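Keeping a Maple Board Flat

A wide maple board makes a good smooth top for sorting and assembling small parts. Wipe it with a damp cloth and dry it right away. Oil both faces 2 times a year, in April and again in the fall. If you oil only one face, the board will cup.

Store it flat on the bench. Leaning it against a wall for a winter put a bow in ours.
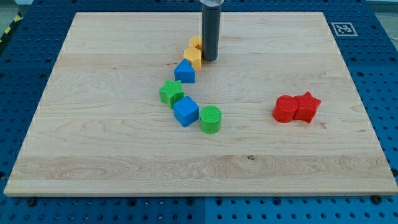
Maple board on the perforated bench top, with plastic shape blocks.

Small knots are fine if they are sound. Sand lightly around them, with the grain. Lift plastic parts off before you oil and leave them off for 9 hours. We use Ouali board oil, but any food-safe oil will do.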